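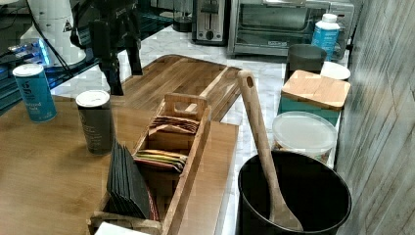 Kitchen end, table and worktop.

Ticket 634 - Broadband drops every evening, kitchen side of the house only
Product: Sumotia home fibre, 600 package
Add-on: Stesteck mesh kit
Status: reopened by customer

Hello again! Me with the evening dropouts. The ticket closed itself while I was still testing (I did reply, but I think the form ate it) so I've reopened it and I'm putting everything in one place this time, sorry for the length.

Quick recap for whoever picks this up. I'm on the 600 package in Hernamance, and next to the main router in the hall I get pretty much what I pay for, all day and all evening. In the kitchen I get a perfectly decent signal until just after 6pm and then it falls to around 40, and on a bad night the laptop says "connected, no internet" and sulks for a few minutes before coming back. The telly in the front room never so much as stutters. It started in September, a little while after the mesh kit went in, though I couldn't swear to the exact day.

What I've done so far, in order:

Restarted the router. Restarted the mesh units. Restarted them in the order on your help page, which says hall first, wait for the steady light, then the others. Fine for one evening, then back to the same old thing.

Swapped the cable between the fibre box and the router for the spare one that came in the kit. No difference.

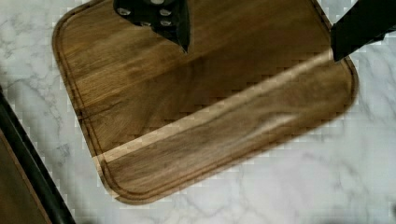

Your colleague on chat asked me to turn off band steering so I could see which band the laptop was sitting on. That took me ages to find, by the way, it's under Advanced and then Radio, and not under Wireless where the help page says. With it off, the laptop stays on the 5 band at lunchtime with no bother at all. After six it hops to the 2.4 one and won't come back unless I switch the wifi off and on again by hand.

Next I tried fixing the channel. Left on auto, the mesh picks a new one most evenings (it's in the event list, I've attached that as a text file). I pinned it, had two lovely evenings with no drops whatsoever, and was all ready to write in and thank you. Then the kit updated its own firmware overnight and put the channel back to auto! So the drops came back and so did I.

I also wondered about the neighbours. There's a Saarela network that shows up very strong on that side of the house, stronger than my own some nights, and as far as I can tell it sits on the same channel mine keeps jumping to. I've no idea who it belongs to and I don't fancy knocking on doors about it.

Someone on your community board suggested the microwave. I did think about that, but I've had drops on nights when we've had sandwiches, and the event list shows a channel change just before nearly every one of them, so I'm more inclined to blame that.

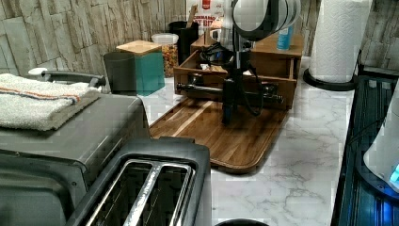
Last thing I tried was moving the second mesh unit halfway along the passage instead of at the far end. Signal bars went up, speed went up a bit too, drops carried on at the same time as ever. I've left it there for now as it does no harm, but it's a bit of a trip hazard with the lead where it is and I'd like to put it back.

So what I'm after, please:

Can you pin the channel from your end so that an update doesn't undo it? Chat said "possibly" and then the window timed out.

If you can't, can I stop the automatic updates until it's fixed? There's a toggle for it but it's greyed out on my account.

And could somebody correct the help page about band steering, it'd save the next person half an hour.

I don't need an engineer visit, the line itself is fine and I've said so on the form twice. Email is better than phone for me, and if it has to be phone then before 4pm please. I've pinned the channel again this afternoon and I'll add tonight's event list to the ticket in the morning.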